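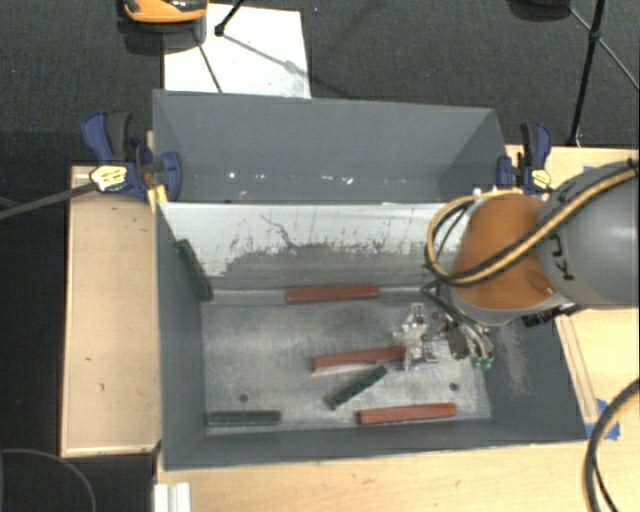
Teaching bin-to-bin picks by remote control

Posted August 2019 by Fabian Zwahlen

The job is to move blocks out of one gray bin and into the one next to it, with a person driving the arm and the computer recording. Later the recordings are used to train a policy that does the picking alone. These steps are the ones we use in Bernden. They assume your arm is already mounted, the gripper is wired, and you can jog the robot from the controller without surprises.

Set up the bins

Put the two bins side by side and clamp their walls together where they meet. One clamp is not enough. The gripper will push on a wall sooner or later, and if the bin turns even a little, every recording after that has a different geometry from the ones before it. Push down on each corner by hand before you start. If it rocks, shim it.

Mark the outside corners of the front bin on the table with tape. If the bin does get bumped, you can put it back without measuring.

Route the cables last, with the arm stretched to the far corner of the rear bin. Leave enough slack for that reach and tie up whatever is left over. Then fold the arm back and check that the slack doesn't hang below the gripper.

Set the floor height

Lower the gripper with the fingers closed until a sheet of paper just drags between the fingertips and the bin floor. Save that height. Set the software floor 2 mm above it. The driver can then push down as hard as they like on the controller and the arm will stop short of the metal.

Do this in the middle of the bin and again near each corner. If the numbers don't agree, use the highest one. Do the same for the rear bin.

Set the walls

The fingers are narrow but the brackets and fittings behind them are wide, and it's the wide part that hits. Jog along each wall with the gripper low and save a side limit for the widest part of the hand. You lose a strip of floor along the walls this way. Blocks in that strip have to be dragged inward before they can be picked, and that is a motion worth having in the data anyway.

Drive it

We use a handheld controller that sends small position changes to the arm. Matilde Louro wrote ours. Any controller will do if it has these:

- a button you must hold for the arm to move at all
- a slow mode
- open and close on one finger
- wrist rotation that doesn't need you to let go of anything

Practice before you record. New drivers tend to come down first and rotate afterward, and the fingers knock the block away. Turn the wrist to line up with the block while you are still high, then go straight down, close, wait a beat, and go straight up. Clear the shared wall before you start across – it is higher than it looks from the driver's chair.

Blocks leaning on a wall need their own approach. Pinch the upper end lightly, pull it away from the wall until it drops flat, let go, and pick it as usual. Trying to grab one while it leans mostly ends with the hand against the side limit.

Record

One recording is one block, from the home position to the release and back home. Keep misses if the driver recovers and finishes. Throw out anything where a person reached into the bin or the emergency stop was used.

Mix up the blocks between recordings. Don't lay them out neatly, and don't always take the easiest one. Dilek Kılıçarslan went through our first set and found that the drivers had nearly always left the corners for the end, so the policy had hardly seen a corner block with neighbors close by. Now the software picks the color and the driver chooses a block of that color.

Stop after 40 recordings and change drivers. Past that point people get sloppy with the wrist. We had 2000 good recordings by December and started training well before that, which I'd recommend, as the early policies show you where the data is thin.

When it goes wrong

Arm stops in mid air: the hold button was released, or a side limit is set too far in. Check the log before you change a limit.

Fingers close above the block: the floor height has drifted, usually after someone took the fingers off to clean them. Redo the paper test.

Recording is there but the gripper channel is flat: the gripper was powered up after the recorder. Restart the recorder. We lost 23 recordings to this before Carolina Vilela added a warning.

Related
Choosing a hold button for remote driving
Labeling misses and recoveries
Paper test for gripper height, with notes on worn fingertips
Hand guiding or remote control: when to use which
Moving a trained policy to a second arm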